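Section 7: Before and During a Glove Session

I wrote this part of the Ondham guide the way I'd explain it at the bench, so bear with me if I ramble a bit. The rules are short, and I do hold people to them!

1. Put on the headset first, then tighten the straps.
2. Check that the marker card is firm on its bracket. Wiggle it. If it moves, fix it now.
3. Look where the headset cable goes before you lean over anything.

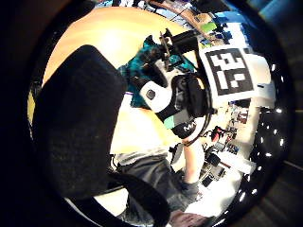
Fig. 7-1. Headset with marker card on its mounting bracket.

Caution: never clip the cable to your shirt. It has to be able to come free if you stand up fast.

4. Pull on both gloves and check the cube on the back of each hand. Printed faces stay clean — no tape, no pen marks, no fingerprints if you can help it.
5. Lay the garment on the table and rest your hands on it for a count of 3.
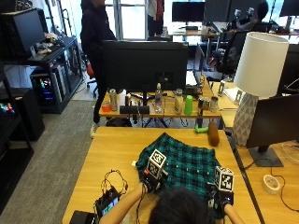
Fig. 7-2. Both gloves on the cloth, marker cubes on the backs of the hands.

Note: keep the glove cables out from under the fabric. I've folded one into a shirt myself, and I had to throw out the whole take.

6. Work at your normal speed. Slow, fussy folding gives us slow, fussy robots.
7. Stop after 18 minutes and take a real break (gloves off, please).

Caution: if a cube gets knocked, stop the take and redo step 4. Don't twist it back and carry on. 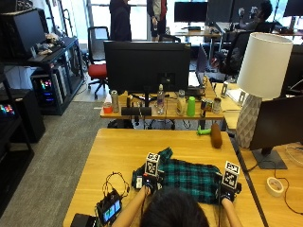 Tahira Khokhar: I'd go further on the breaks. My wrists get tired well before 18 minutes, so could the rule say people may stop whenever they want, with no note in the log?

Yes, and I've put that in for the next revision. Until then, treat 18 as the upper limit and stop sooner if you like.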